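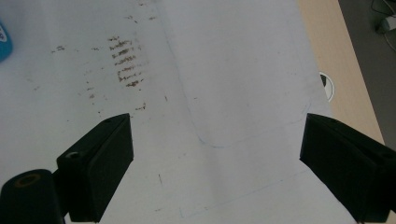
The white sheet on the work table, brown streaks and blue outline included.

Helpers wanted for our packing sessions at Hondosano! I'm Oriana Paredes, and I'm looking for 5 people to spend a session with us in December, putting bottles in boxes and taking them out again at a table. You sit down, you get a bottle and a box, and we go over and over the same few moves - it's more relaxing than it sounds, I promise.

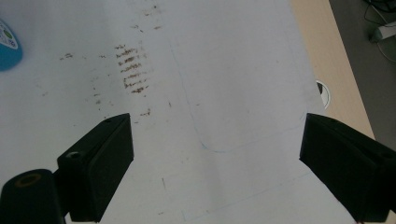

Blue pen line on the white surface, with brown marks near it.

Each session runs 2 hours and pays $199. No experience needed, but you should be fine sitting that long and using both hands. Wear sleeves you can push up.
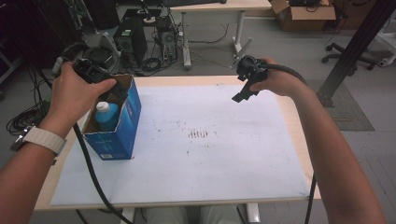 Watches are okay, so keep yours on if you like. The bottles have screw caps and the caps stay on, please! Tomás Amaral will walk you through your first few tries, and you can stop for a break whenever you want. To sign up, write to me at the Hondosano front desk with your name and whether mornings or afternoons suit you.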